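Borau Gripper Service Kit for Computer Disassembly

Home > Grippers and kits > Electronics service > Borau

Manufacturer: Plasura
Sold and supported by: Cindow
Availability: in stock, ships from our own warehouse
Page updated: July

Overview

Borau is a two-finger gripper kit for robot arms that work inside open computer cases. It was developed for companies which repair, test or take apart used desktop computers and workstations, and which already own a small robot arm or plan to buy one. The kit contains the gripper, a small camera for the wrist, the control box and the software for teaching the movements. The arm is not included.

The work inside a computer case is different from the work on a conveyor. The parts stand close together, there are cables which do not lie in the same place in two machines, and the robot has to come down between metal walls. A gripper that is good for cardboard boxes is usually too wide for this and closes with too much force. With Borau we have tried to make a tool which can take an expansion card by its edges, pull it straight out and put it down again without bending it.

We have sold the kit to our customers for two years now. This page is written for the current version. If you have the older version with the gray control box, please see the section "Upgrading" before you order spare parts.

What the kit is used for

Most customers use Borau for one or more of these jobs:

Removing and inserting expansion cards
Removing and inserting memory modules
Taking out coin-cell batteries before recycling
Holding a card still while a person unscrews the bracket
Recording demonstrations by hand guidance, for later training of a control program

The last job has become more common than we expected. The gripper can be moved by a person with the teaching handle, and the wrist camera records what the fingers are doing. Several of our customers do only this in the first month, and let the arm work alone later.

Borau is not intended for turning screws. For this you need a separate screwdriver head, and we can recommend one that fits the same wrist plate.

Fingers and housing

The gripper has a left and a right finger assembly in black plastic housings with rounded corners. We chose rounded housings so that a cable is pushed to the side when the gripper goes down, and does not hang on a sharp corner. Each finger turns on a pivot, and both pivots are driven from the same motor, so the fingers always close to the middle.

The finger tips can be changed by hand. Three kinds are in the box: flat tips for cards, narrow tips for memory modules, and soft tips for batteries and connectors. The narrow tips are the ones that wear out first. In our own test room a pair of narrow tips was still usable after 700 memory modules, but the surface had become shiny and we changed them at that point. The flat tips we have not yet worn out.

Please do not clean the tips with solvent. A damp cloth is enough.

Wrist camera

The camera sits at the wrist and looks along the fingers into the case. Its view always contains the upper part of both fingers, and this is on purpose, because the software uses the position of the fingers to check its own calibration. The lens is wide. In a normal desktop case you have the slots, the processor socket and the side walls in one view, and you do not need to move the arm to search for the card.

Metal surfaces reflect light, and a bright reflection can hide the edge of a slot. We recommend a diffused lamp at the side of the work table. A lamp directly over the case gives the worst result. If you work near a window, close the blind or teach the program again in the evening to compare.

The camera cable goes through the wrist plate to the control box. It is 600 mm long, measured from the plate. For larger arms an extension can be ordered.

Software

The software is called Wongsuwan and runs on an ordinary office computer under the control box. You teach a job by moving the gripper to the starting position, closing the fingers, and guiding the arm through the movement. The program saves the path, the force and the camera view together. You can then correct single points with the mouse.

For every job you can set a pulling limit. When the limit is reached, the fingers open and the arm goes up slowly. With expansion cards this normally means that a latch is still closed or a screw was forgotten in the bracket. The message on the display says only "limit reached", so the operator must look into the case and find the reason. We have asked Plasura for a better message and it is planned.

Programs can be shared between stations. If you have cases of the same model, one teaching session is normally enough for all of them. For mixed cases you should plan more time. Customers who receive computers from many different offices tell us that they sort them by model first, and we think this is the right way.

Setting up

One person can install the kit in a morning. You need a hex key set, a stable table and a power socket with protective earth. The steps in short:

Mount the wrist plate on the arm and tighten the four screws crosswise.
Fix the gripper on the plate until the ring clicks.
Connect the camera cable first, then the motor cable.
Switch on the control box and wait for the steady light.
Start the calibration in the software and keep your hands away from the fingers.

The calibration takes 30 seconds. Repeat it every time you change the tips.

Before any work in a case, disconnect the computer from power, and connect the grounding strap of the kit to the bare metal of the case. The strap is supplied. Please do not work without it, also not for a short trial.

The case should lie flat on its side with the motherboard facing up. It must not slide. The rubber mat from the kit is sufficient for most desktop cases, for heavy workstations we offer a clamp frame.

Known limits

We prefer that you know these points before the purchase.

The gripper needs free space on both sides of the card. If two cards stand in neighboring slots, the flat tips may not fit between them, and you must take the outer card first or use the narrow tips.

Tall metal brackets across the case can be in the way of the wrist. In the teaching program you can tilt the wrist to go around them, but the tilt makes the straight pull more difficult. Removable brackets should be removed by hand before.

Loose cables are still the most frequent cause of a stop. A person should look at every case and put the cables to the side.

The kit is not sealed against dust. Computers from workshops should be blown out before they come to the station.

What is in the box

Borau gripper with pivot fingers
Flat, narrow and soft finger tips, one pair of each
Wrist camera with cable
Wrist plate with screws
Teaching handle
Control box and power cord
Grounding strap
Rubber mat
Printed manual

Upgrading

Owners of the older version can keep their gripper. Only the control box and the camera are exchanged. The old finger tips fit on the new gripper, but the new narrow tips do not fit on the old one, because the pin is longer. Write to us the number from the label under the wrist plate and we will tell you which set you need. We take the old box back.

Training and support

Every kit comes with one remote training session. The trainer is normally Taner Soylu, who has also written the manual, and he is glad to receive corrections to it. Training at your site is possible on request and is charged separately.

Support is by email and telephone on working days. Messages that come on Sunday are read on the next working day. If the gripper has stopped in a closed position with a card between the fingers, do not pull the card. Press the release button on the side of the housing and open the fingers by hand.

Repairs are made in our workshop. Please send the gripper without tips and without the camera, in the original foam.

Ordering

The price depends on the arm and on the number of stations, so we make a written offer for each customer. Tell us the model of your arm, the kinds of computers you process, and whether you want to work with cards, memory or both. A kit for trial can be rented, and the rent is deducted if you buy it afterwards.

At work on an expansion card in an open Dell desktop, seen from the wrist camera:

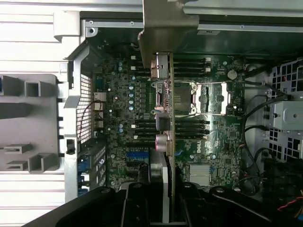

Nattawut Ruangrit
We rented the trial kit and then kept it. Cards were easy from the first day, memory took us longer because we had the wrong tips on and did not notice. I would like the pulling limit to be saved per case model and not only per job, since we have a lot of different machines coming in. Also please sell the narrow tips in bigger packs, ordering one pair each time is a nuisance. Support answered quickly both times I wrote.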